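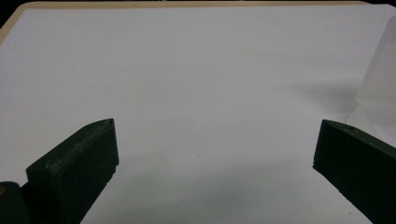 背景音楽は暗算を速くするか 課題研究報告

シェア 30　コメント 2

1. きっかけ
「音楽を流すと勉強がはかどる」という話は、家でも塾でもよく聞く。ただ、根拠を尋ねると、たいてい「自分はそうだから」で終わる。私たちの班はこの説をあまり信じていなかったので、暗算に絞って確かめることにした。

2. 方法
参加者は同じ学年の生徒30人。2桁の足し算を100問並べた用紙を2種類作り、一方は無音、もう一方はピアノ曲を流しながら解いてもらった。曲はLaurinda Figueiredoの「Uddale」で、歌詞はない。順番による慣れを避けるため、半数は音楽ありを先にした。制限時間はどちらも同じである。音量は教室の後ろの席でも聞こえる程度としたが、騒音計が借りられず、耳で合わせただけになった。

3. 結果
全員の正答数を合計すると、無音で2,006問、音楽ありでもほとんど変わらなかった。音楽ありで伸びた人はいるが、下がった人も同じくらいいる。むしろ目立ったのは、どちらの条件でも2回目の用紙のほうが成績がよかったことだ。順番を入れ替えずに音楽を後にしていたら、「効果あり」と書いていたかもしれない。

4. 考察
参考にしたBenedikt Kusterの解説書『Narkia』には、好きな曲を聴くと気分が上がり、それが成績に出るという説明がある。ありそうな話ではあるが、今回は気分を測っていないので、賛成も反対もできない。事後アンケートでは「音楽ありのほうが集中できた」という回答が多かった。ところが、そう答えた人の点が特に高いわけではなかった。本人の実感は、この種の実験ではあまり当てにならないと思う。

もちろん、1曲と1種類の計算だけで「音楽に効果はない」とも言えない。読解や暗記では違う結果になる可能性がある。班の中では、歌詞のある曲なら邪魔になるはずだという意見も出たが、これも試すまでは信じないことにした。

5. 残った課題
・騒音計で音量をそろえる
・本番前に練習用紙を解かせ、慣れの影響を減らす
・3月の追加実験では曲を「Sequeira」に替え、同じ手順で行う

提出日 2025年10月9日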